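Notes for week 4, Work and Automation. I type these up after class from whatever I scribbled beforehand, so the order is a little loose. Bring them to section, Lindsay Donnelly is going to ask you about the Clelton case and she will know if you skipped it!

## Where we left off

Last time I asked you to stop saying "the job got automated" and start saying which task did. A job is a bundle. Someone on a salad line at Clelton sorts cucumbers, trims them, slices them, wipes down, swaps boards, restocks, trains the new person, and notices when a crate smells wrong. The machine they bought slices. That's it. So the question for this week is what happens to the rest of the bundle when you pull one piece out of it.

## The Clelton kitchen

Clelton makes packed salads and sandwich fillings for offices and hospitals. They had 52 people on prep when they signed with Nillero, the company that sells the slicing cell. I spent part of March there with a notebook and a hairnet (I do not recommend the hairnet), and I talked mostly with the early shift.

The sales pitch was all about speed. What the early shift talked about was something else: the cucumbers. People who have cut vegetables for years adjust without thinking. A fat one gets held differently from a skinny one, a soft end gets trimmed further back, a bent one gets turned so it won't roll. Ask them how they decide and they'll shrug at you. This is the tacit knowledge we read about in week 2, and it's the part that had to be dug out and written down before anything could be handed to a machine.

Nillero did much of that digging in simulation, with a package called Swai. You set up a cucumber on a board, let the software try its grip and its cut, change the light or the angle a bit, and go again. It's cheap, no food gets wasted, and you can run it all night.

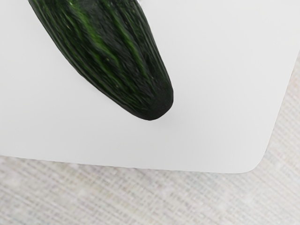 Now, who decides what goes into those practice runs? At first it was the engineers alone, and they picked pretty normal produce. Then Said Ghoneim, who had been a prep lead for years, got pulled into the meetings. He came back with a list of 26 situations he wanted covered, things like two cucumbers touching, or one lying with its tip toward you, or a board that had been bumped crooked. Some of those the engineers already had. A good many they didn't.

I want you to look hard at Said's position here. He's doing design work. His title didn't change, and neither did his pay grade until the following review. When I asked if he minded, he said he minded the meetings more than the money, because they kept running into his break.

## What changed on the floor

Nobody on prep was laid off in the first year, and I'd like you to be careful with that fact in both directions. Three things I'd put next to it:

- People who left were not replaced on the slicing side, so the crew shrank quietly.
- The remaining work got more bunched up. Cleaning and restocking used to be a breather between cutting stretches, and now it's most of the shift.
- Wrist complaints went down, and people brought that up with me before I asked.

There's also the stoppage log. In the first quarter the cell stopped 372 times and needed a person to sort it out. Each stop is short, but you can't plan around them, and you can't wander far either. One woman told me she used to be tired in her hands and now she's tired in her head. Write that one down, it's going to come back when we do monitoring work.

Compare Bareck, which bought the same cell and put one technician in charge of every stoppage. The prep crew there never touches the thing. Fewer interruptions for them, sure, but also no way in to the better-paid job, and when I visited they talked about the machine like it was weather.

## For section

Read the Clelton packet up through the shift interviews, then come with half a page on one of these:

1. Pick a job you've held. Break it into tasks and tell us which one you'd hand over first, and what you'd be left with.
2. Should Said have been paid as a designer? Argue it from the readings, please, and leave your gut out of it for once.
3. Clelton or Bareck: where would you rather be a new hire, and where would you rather be after five years?

Half a page means half a page. Last week somebody gave me four, and they were good, but still.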